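Automation on the Packing Floor: Notes After the First Two Months

Posted Friday, May 16, 2025

In March I accepted responsibility for the handling group at our Hiltcombe facility, and several former colleagues have since written to ask what the change has meant for the staff. I set out my observations below in a personal capacity. They do not represent the position of the company.

The facility prepares mixed household orders for pharmacies and small grocers. Until this year, every item was picked, turned label side up, and placed in a tray by hand. The work is light but repetitive, and the absence records for the packing floor have long shown more wrist and shoulder complaints than those of any other department. Management approved the Korkel project on that basis. The stated aim was to transfer the most repetitive placements to a robotic cell and to reassign the people who had been performing them.

No positions were eliminated. I record this first as it was the question raised most often at the staff meetings. There are 54 employees on the packing floor, the same number as before. Seven of them now work in the handling group, where they spend most of the shift demonstrating tasks with hand-held grippers. The demonstrations are used to prepare the cell for products it has not yet handled. The remaining employees continue in their former roles, although the rotation schedule has been rewritten twice and will probably be rewritten again before the summer.

The reassignment was not equally welcome to all. Darius Grīnberga, who had packed at the Strazds line for many years, objected that he was being asked to teach a machine the part of his job he did best. His objection was entered in the minutes, and I consider it a fair one. He later asked to join the group and now sets the order in which new products are introduced. His pay grade was revised in April, after a delay that I regret and for which my own office was partly responsible.

Soft packaging has required the greatest share of our attention. Cartons and bottles keep their shape when gripped. Film packages do not, and a packer's hand makes small corrections that the packer is seldom able to put into words.

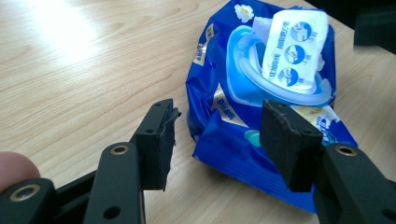
Marilou Evangelista has proposed that each demonstrator keep a short written log of these corrections, and the practice has been adopted on both shifts. The entries are plain: grip lower, approach from the flat side, do not press near the lid. By the end of last week the log held 1257 entries. Some contradict one another, and we have left them that way until the authors can compare methods in person.

Two matters remain unsettled. The first is fatigue. Holding a gripper for a full session places its own strain on the forearm, and it would be a poor result to exchange one complaint for another. Sessions have been shortened and a padded rest is on order from Skomach. The second is recognition. The existing job descriptions make no mention of demonstration work, and employees who perform it well have no formal way of showing this when they apply for other posts. A revised description is with the personnel office. I have asked for a reply before the June schedule is issued and will report the outcome on this page.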